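Plurketti Tabletop Easel and Panel Stand
Section 4: Setting Up the Work Surface

Read this section before you attach the tray or hang any panel on the stand. You will need the Plurketti base, the upright, the two long bolts from bag B, the hex key and a soft cloth.

4.1 Choosing a table

The stand is made for a flat, level table at least 25 inches deep. Glass tops and folding card tables are not suitable. If the table has a raised lip, measure the flat area inside the lip.

1. Clear the table and wipe it down.
2. Place a level on the table front to back, then side to side.
3. If the table rocks, put a Belimex felt wedge under the short leg and check again.
4. Lay the protective sheet flat and smooth it outward from the center. Tape the corners if the table is polished.

Note: The sheet sold with the stand before August has no holes for the base feet. Set the feet on top of it. Do not cut the sheet.

4.2 Assembling the base

1. Turn the base upside down on the cloth.
2. Push the four rubber feet into their sockets until they sit flush.
3. Turn the base right side up and stand the upright in the slot. The arrow on the upright faces the front.
4. Start both bolts by hand. When both have caught, tighten them with the hex key, a half turn at a time on each side.
5. Push gently on the top of the upright. If it leans, loosen both bolts, straighten it and repeat step 4.

Caution: Do not use a power driver. The threads in the base are soft and will strip.

4.3 Placing the stand

Stand the base toward the back of the table, with the feet fully on the flat area. Left-handed users may prefer it toward the right corner and right-handed users toward the left. Keep the base at least two inches in from any edge. 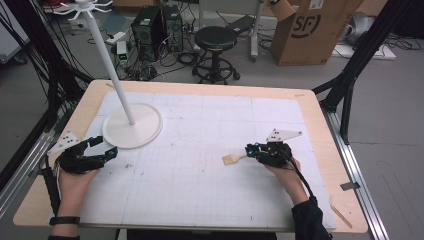
Lovely Dizon
Technical Writer, Plurketti Product Guides

4.4 Attaching the tray

1. Slide the tray bracket down over the upright with the clamp open.
2. Set the bracket at the height you want and close the clamp.
3. Hook the tray on the bracket, left side first.
4. Load the tray a little at a time. The limit is 500 grams, including jars and water.

If the bracket slips, open the clamp, turn the small brass screw a quarter turn clockwise and close it again. A clamp that still slips needs a new pad, part 363.

4.5 Hanging a panel

Panels up to 40 centimeters wide may be hung from the top hook. Wider panels need the Maglaya crossbar, sold separately.

1. Check that the panel's hanging wire is tight at both ends.
2. Hold the panel with both hands and lower the wire onto the hook.
3. Let go slowly. If the base lifts, take the panel down and add the counterweight.

Caution: Remove the panel before moving the stand or changing the tray height.

4.6 Care

Wipe the upright with a dry cloth. For paint on the tray, use Jullwood soap and warm water. Solvents will cloud the finish. Check both base bolts once a month and before using a new panel size.

For packing and storage, go to Section 5.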